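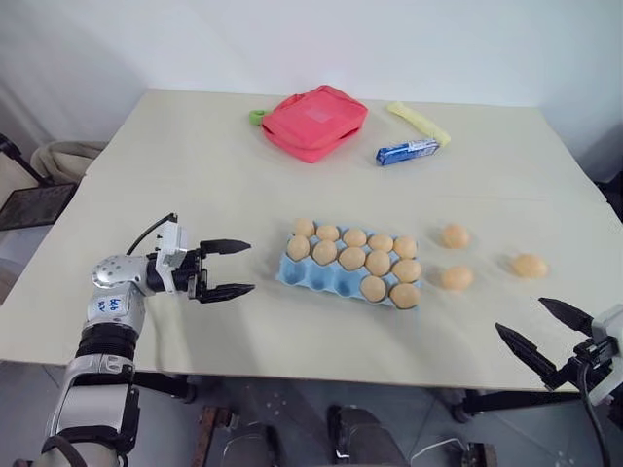 Egg carton packing, Table 2 – Thu 17 March

Recorded by Raíssa Barbosa. Reviewed by Baiba Uibo.

Purpose

This entry covers the egg carton work on Table 2 for the Kilano packing study. It is to be read together with the general notes on small household goods, which remain in force for surface preparation and for the storage of materials. Nothing in this entry replaces the handling rules for fresh food.

Materials

The carton is the light blue pulp type with three rows of five cups. It holds fifteen eggs when full. All eggs are brown and were taken from stock lot 326. White eggs remain excluded from the study until the September review, as the two types come from different suppliers and differ in size.

The usual mixed goods share the table with the carton: the coral-red zippered pouch with the green loop, the pale yellow item, and the biscuit sleeve in the blue wrapper. These stay toward the back and to the right. They are logged as background goods and do not form part of the packing count.

State of the carton at the time of the photograph

Twelve eggs are in the carton and three are on the tabletop to its right. The back and middle rows are full. The front row has eggs in the two cups at the right end, and the three cups to the left of them are open. In the log this state is written as 12/3, front left open. Colleagues are asked to use the same wording, with the rows named from the side of the table nearest the worker. Earlier pages use "top" and "bottom" for the rows, and two entries have already been read the wrong way around as a result.

Placement

The carton is set at a slight diagonal, rising toward the right. Juser, who supplied the carton stock, recommends a position square to the table edge. We have kept the diagonal for this series so that the entries remain comparable with those on page 138 and after. A square series may be added later under a separate heading.

Loose eggs are to be kept clear of the front edge. The table is level to the eye, but an egg set down on its side will turn before it settles, and the pale top has only a slight texture. A distance of one hand from the edge is the working rule. Eggs should also be set down apart from each other. Contact between two shells is the most common cause of hairline cracks in our records, and such cracks are hard to find on a matte brown shell without a lamp.

Fit of the cups

The pulp cups vary in depth from one carton to the next. A cup that is too shallow leaves the egg standing high and prevents the lid from closing evenly. Any carton with a cup of this kind is to be set aside and marked on the underside in pencil. Pulp takes up moisture readily, and cartons should not be placed on a surface that has just been wiped. Allow 25 minutes after cleaning.

The Moura cartons mentioned in the previous entry have a deeper cup and a softer wall. They are not to be mixed with the blue cartons within one series, even where the number of cups is the same.

Records

The running total for the study stands at 1,559 logged placements, this series not included. Sheets are filed under Trundis, second drawer, in order of table number. The lot number must appear on every sheet. Three sheets from Table 1 lack it and have been returned for completion.

Points still open

Whether the background goods should be held to fixed positions or moved between series. B. Uibo prefers fixed positions for the pouch only, with the other goods free – R. Barbosa has no objection, provided the change is entered at the head of the sheet.

Whether a cracked egg should be replaced from the same lot or the series closed at that point. Present practice is replacement, with a note in the margin.

Supply of blue cartons. The shelf is low and an order should be placed before the next series on this table.

Read and agreed, B.U.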